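Search this site Enter keywords Go

4.2 Swapping the fingers

By January we had two sets of fingers worth comparing, and I'll admit I already had a favourite. The Plullitz set is the stiff one. It closes fast, it repeats nicely, and in the block tests of Section 3 it beat everything else we put on the arm. The Wineck set is softer and bends round whatever it touches, so it's slower to settle and a bit of a pain to calibrate (more on that in 4.4). I expected the stiff fingers to walk it. They didn't, at least not on the pipe fittings.

The task is simple enough to say out loud. Pick up a white plastic fitting, bring it over to the plate, and put it down next to the other one without knocking anything. We ran it 920 times in all and threw out the runs where the Fang controller lost its connection, leaving 900 for the comparison. Both finger sets used the same arm, the same speed limits and the same operator instructions, which we'd stolen more or less word for word from our earlier Gendalness trials. Figure 3 gives an idea of how the table was laid out.
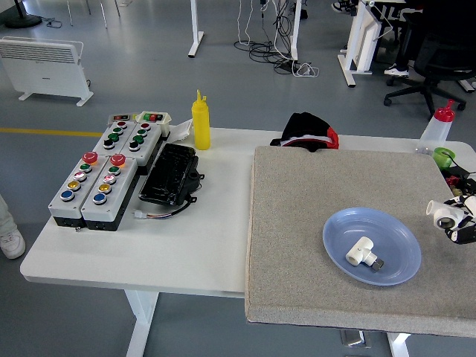 Figure 3. A fitting held in the gripper, with a tee on the blue plate and the control boxes at the other side of the table.

What surprised me was where the stiff fingers went wrong. I'd have bet on the approach, but the trouble came at the moment of closing. A round plastic end gives two flat, hard surfaces very little to hold on to, so if the grip was even slightly off centre the fitting would roll a few degrees and arrive at the plate pointing the wrong way. The soft fingers forgave a lot of that. They'd wrap, sag a little, and carry on – not pretty, but the part got there facing roughly the right direction.

I went back through 342 of the runs by hand, scoring the angle of the part at release, and the same pattern kept turning up. I should say that I knew which fingers I was looking at while I scored, so take the closer calls with a pinch of salt. We tried hiding the fingertips with a mask over the video, but then you can't see the part properly either, and we gave up on that after an afternoon.

The other thing to mention is the carpet. On a bare table both sets tended to push a fitting along before they had hold of it, whereas the fuzzy board gave enough drag to keep it still. We kept the board for every run reported in this section, and the bare-table runs are in the appendix.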